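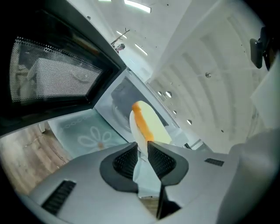
Vistelik Compact Microwave - refurbished, graded and sold as is

Item 3697
Sold by Arska Secondhand Appliances
Condition: grade B
Stock: 7 units

Read this before you buy

We sell a lot of microwaves, and we have come to distrust most of what is printed on the boxes. The Vistelik Compact is a plain countertop oven that heats food. The original packaging promised "chef-quality results at the touch of a button." We have been reheating our lunches in one since May and have yet to meet the chef.

What it does do is warm a plate of leftovers evenly enough that you only need to stir once. For a compact oven at this price, we think that's decent. If you want to roast a chicken in a microwave, this is the wrong page, and we have doubts about the right one.

What the buttons do

There are more presets on the panel than you will use. We tried them all and this is our opinion of them.

Popcorn: runs too long for the small bags and a little short for the big ones. Stand there and listen for the pops to slow down, same as always.

Baked potato: fine with one medium potato. With two, the middle of both stays hard. Prick the skins.

Defrost by weight: works on flat things like ground meat or bread. On a thick block of stew it cooks the outside and leaves a lump of ice in the center. Use low power and turn it over halfway.

Beverage: too hot for coffee, about right for tea if you left the bag in. Your taste may differ.

Eco mode: turns off the clock display. That is all we could find it doing. The saving on your bill will be small enough that you may have trouble spotting it, but the dark panel is nice at night if your kitchen opens onto a bedroom.

"Sensor" reheat: we're skeptical. The maker says it reads the steam and stops when the food is done. We put in the same portion of rice on several occasions and got several different results. Ours was cold in the middle once and leathery the next time. Use the timer.

Power levels

The panel lets you pick from 10 up to 100 percent. Like most ovens in this class, it gets its lower settings by switching full power on and off, so at half power you'll hear it hum, go quiet, and hum again. It isn't broken. We mention it because it is the main thing people call us about in the first week.

Melting butter or chocolate at a low setting goes well if you use short bursts. At full power the chocolate scorches before the edges look soft.

The Furivum coating

Vistelik made a good deal of noise about the Furivum interior finish, which is supposed to keep splatter from sticking. We wiped tomato sauce out of a Furivum oven and out of an ordinary painted one, both left overnight. The Furivum one came clean with a damp cloth. So did the other one, with slightly more rubbing. If you wipe up when you spill you won't notice any difference, and if you never wipe up no coating is going to save you.

Don't use steel wool or oven cleaner on it. A bowl of water with some lemon in it, heated until it steams, loosens nearly anything. Let it stand a few minutes with the door shut before you wipe.

We would also ignore the claim that the finish "locks out odors." Fish is fish. Leave the door open a while.

About plates

The turntable is small, and this is where compact ovens disappoint people. A big dinner plate or a long oval platter may fit through the door and still catch on the side when it turns. Measure your plates before ordering, and measure the widest part, including any handles. Do it with the plate you use most, as the manual's talk of "family-size dishes" doesn't say whose family.

"Microwave safe" on the bottom of a dish tells you less than you might hope. It should mean the dish will survive. It doesn't promise the dish will stay cool enough to hold, and some glazes get much hotter than the food. Skip anything with a metal rim.

What our grades mean

We inspect every oven ourselves. Each one gets a leakage check around the door seal, a heating test with a measured amount of water, and a look at the hinge, latch and cord. Any that fail go to recycling. We do not repair door seals and resell them, and we would be wary of a shop that does.

Grade B means it passes all of that and has marks on the outside. Expect light scratches on the top or sides, and sometimes a worn patch on the start button. The grade has nothing to do with how well it heats. If marks bother you, item 3864 is the same model in grade A. It costs more and makes the same soup.

What's in the box

The oven
Glass turntable and roller ring
Printed manual (a copy, stapled)
No original carton - we pack in plain double-wall cardboard

The Joo splatter cover shown in older listings is not included. We stopped carrying it when the vent on the top kept cracking. An upside-down microwave-safe bowl does the job.

Where to put it

Leave space at the back and above for air. The manual says it can go in a closed cabinet with the door open during use. We'd rather you didn't. Plug it straight into the wall, with no power strip, and try not to share the outlet with a kettle.

Guarantee and returns

Our guarantee covers parts and labor on anything that stops working in normal use. It does not cover chipped turntables or the light bulb. Keep the packing until you're sure you want to keep the oven. We take returns on unused and used units alike, but wipe it out first. We charge a cleaning fee if you don't, and we do look.

We do not sell extended warranties. We have been offered a cut to do so and the terms excluded nearly everything that goes wrong with a microwave.

Shipping

Ground only. Local pickup is free after 10 a.m. at the Arska counter, side entrance. Bring the order number and a car with a flat space in it.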